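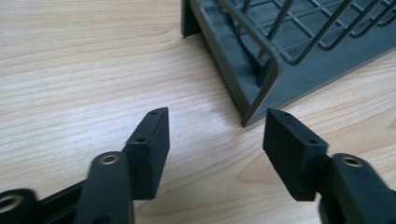

Foster Desk: Changes to Intake, Weights and Home Checks

The adoption group will change how it records incoming dogs starting in December. The new procedure applies to all retired racers and to any dog returned from a previous home. Dogs already in foster care keep their current files until their next vet visit.

Intake weight

Each dog is now weighed twice: once on arrival at the Drirwood kennel and again on day ten in the foster home. The second number is the one that goes on the adoption listing. Weights taken on arrival vary with travel, feeding time and water intake, and several listings last year had to be corrected after the dog had been placed. Write the weight in pounds to the nearest half pound. If you have no scale at home, the Negri clinic will weigh a foster dog at no charge on Friday afternoons between 2:00 and 4:30. No appointment is needed, but the dog must be muzzled in the waiting room.

Feeding for the first two weeks

Continue the kennel diet for four full days. From day five, replace one quarter of each meal with the new food, and increase the share by a quarter every three days. Dogs over 70 lbs. get three meals instead of two during this period. Loose stool on one day does not require a call. Loose stool on two days in a row does. Please do not add oils, broth or canned food until the dog has finished the changeover, as these make it hard to tell which item caused a problem.

Small animal testing

The cat and small dog test is now done in two sessions at least 48 hours apart. A dog that passes the first session and fails the second is listed as "no cats" or "no small dogs," with no middle category. The old entry "workable with training" has been removed from the form. It was read in too many different ways by adopters, and it accounted for most of the returns in the past year.

The test result covers indoor behavior only. Adopters with cats should be told this at the home visit and again at signing.

Returned dogs

A returned dog goes to a single-dog foster home for the first 21 days if one is open. The foster fills out the daily sheet, which records meals, walks, sleep location, time left alone and any growling or freezing. Natalina Guerra collects the sheets and decides with the foster whether the dog is ready to be listed. The reason given by the first adopter is kept in the file but does not appear on the listing until it has been confirmed in foster care.

Fences and home checks

Minimum fence height stays at four feet. Gates must latch without being lifted. Homes without a fence may still apply for dogs rated for leash-only exercise; those applications go to Liliana Bortolotti.

Costs

The dental fund paid out more than $2,000 this season. The average cleaning with extractions came to $800 per dog. The adopter's share for a dog that needs dental work after placement is $110, payable to the clinic at pickup. Dogs placed through the Homon chapter are covered under the same terms.

Open foster spaces

Two spaces are needed for males arriving from the Kuston track, one of them in a home without stairs. Current fosters who can take a second dog should reply with their crate size and the name of the dog now in the home.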